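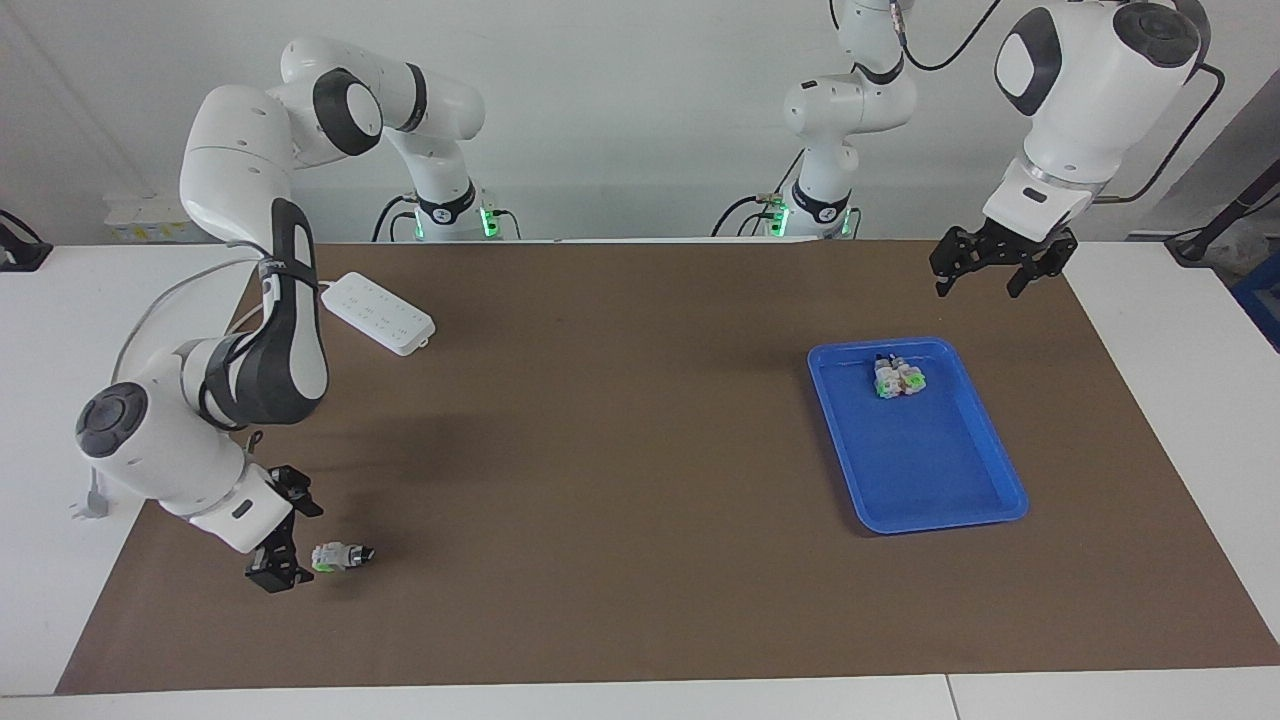 Power strip and one of the connectors on the brown mat

Keeping small connectors together on a work table
Posted by Lụa Tôn, 21 April 2025

We have a long table with a brown mat on it and a power strip that lives on the mat. The job is small round connectors, white and green, with a metal thread on one end. They end up lying on their sides and they roll. I lost two in February and found one of them inside a shoe. I've started putting them in a blue plastic tray but I'm not sure it's the best thing. Should they stand up or lie down? And should the power strip come off the mat altogether? A bag of spares is 6 pounds so I'd like to stop losing them.
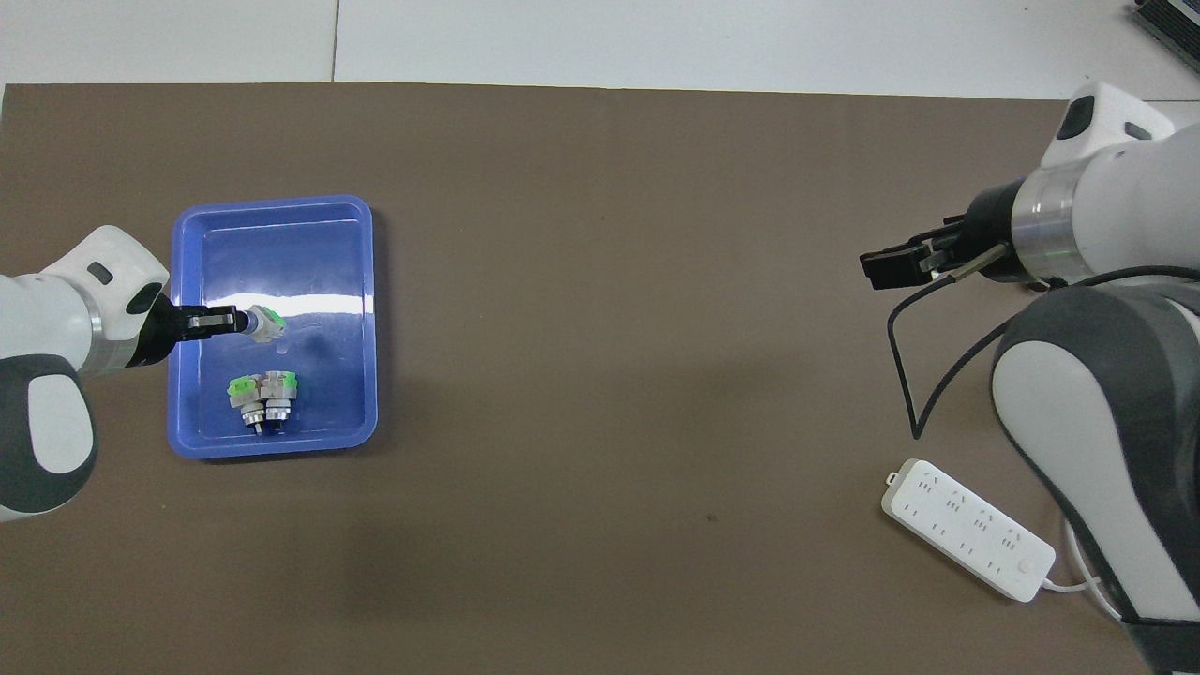
Blue tray, two connectors in it and a third just over the floor of the tray

Philomena Lamptey
The tray is fine, keep it. Sloped sides are good because you can slide a part up with a finger. Stand them on the metal end with the green facing up, as you have with those two, and you'll see straight away if one has gone over. If yours is as shiny as it looks, put a sheet of kitchen paper in the bottom. It cuts the glare and they skate about less. I do roughly 30 at a time like this and then empty the tray into a lidded tub.

I'd move the strip to the back edge of the table. Diagonal across the mat it takes up the space where you want the tray.

Kha Tạ
Ice cube tray. One each hole. Done.

Diệp Nghiêm
Agree about moving the strip, but check the lead reaches first. Mine didn't and I had to buy a longer one. Also don't stand them up if there's a pin on the bottom of yours, I bent a few that way. I lay mine down on a folded tea towel.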